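Town wants to move my street into a stormwater fee district. Can I object, and is it worth it?

Asked in Local Government and Taxes, 1 June 2024

Hello everyone, and thank you in advance for your patience, because I have never had to deal with the town over anything bigger than a leaf pickup.

We live on the north end of Mottram, in the part that used to be billed as rural. Last week a letter came from the town saying our road is going to be folded into the Tovham drainage district starting with the November bill. The fee is based on how much hard surface you have (roof, driveway, patio and so on), and they have us down for 1482 square feet. That works out to an extra $40 a quarter. I know that isn't the end of the world, but we had the school levy go up last year and the trash fee before that, and my husband retired in the spring, so we notice these things now in a way we didn't before.

What bothers me more is that we don't have a storm drain. There is a ditch, and my neighbor and I keep it clear ourselves. The letter says there is a hearing and that "affected owners may submit written comment," but it doesn't say what counts as a good reason. I called the number on it and got a very nice young man who read me the same letter over the phone.

So, two questions. Is there any point in objecting? And do I object to being in the district at all, or just to the amount? I'd hate to use up my one chance on the wrong thing.

3 answers

Graham Pearce
Marked as helpful by the asker

I'm sorry you're dealing with this, and I'm glad you asked before the hearing, which is when most people start looking into it! I went through the same business in Cetstead when they extended our district, so let me tell you how it went for us, with the warning that your town's ordinance may be worded differently and you should get hold of a copy. The town clerk should have it, and ours printed it for me while I waited.

The first thing to know is that in our town these were two separate matters. Being put in the district was decided by the council after the hearing. The amount was decided by the public works office, and there was a separate form for that, with its own deadline. Sending in one did not use up the other. I would ask your clerk that exact question, in writing, and keep the reply.

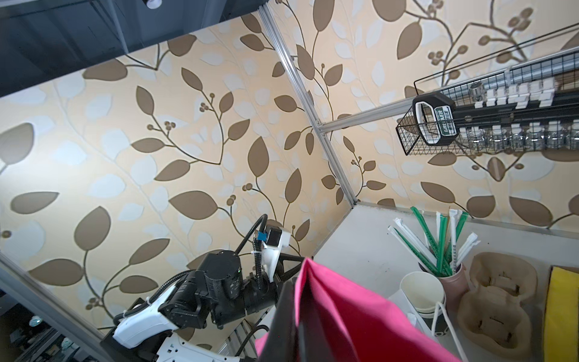
On the amount, get out a tape measure and do it yourself on a dry afternoon. Our figure came from aerial photos and they had counted a gravel turnaround and part of the neighbor's shed. We were billed for 776 square feet more than we had. I drew it up on graph paper (nothing fancy, my wife said it looked like a treasure map), attached a copy of the plot plan from when we bought the house, and they corrected it in a month or so without anyone having to come out. Check how your ordinance treats gravel too. Some places count it in full, some count half, and some leave it out.

On being in the district at all, I'll be frank that we lost that one, but we did get something for the trouble. Several of us on the road wrote letters and four of us spoke. The council's answer was that the water from our ditches ends up in the town's pipes farther down the hill, so we were using the system even without a drain out front. I still grumble about it. But they agreed to a credit for owners who maintain their own ditch, and that took a fair bite out of the bill. If you and your neighbor have been doing that work, say so in your letter, with dates if you have them and receipts if you ever hired anybody.

Keep the letter to one page and put your parcel number at the top. If you speak, you'll likely get three minutes, and it goes by much faster than you'd think, so practice it out loud in the kitchen once or twice. Good luck, and do come back and let us know how you get on.

rosehip_lane

Don't bother, they've already made up their minds before the hearing. We had 100 signatures in Nondmont and it went through anyway. Vote them out next time.

ditchside

I agree with Graham about splitting it into two. One thing to add, ask whether there is a hardship or senior reduction. Ours was on the back of the application for the property tax one and you had to tick a separate box. We missed it the first year and they wouldn't go back and fix it. With your husband newly retired it's worth a phone call, though maybe ask for somebody in the assessor's office and spare the poor fellow who reads the letter.

Comment from the asker

Thank you all so much. I have the clerk's email now and I'm borrowing my son-in-law's long tape this weekend. We do have gravel, quite a lot of it, down the side of the garage!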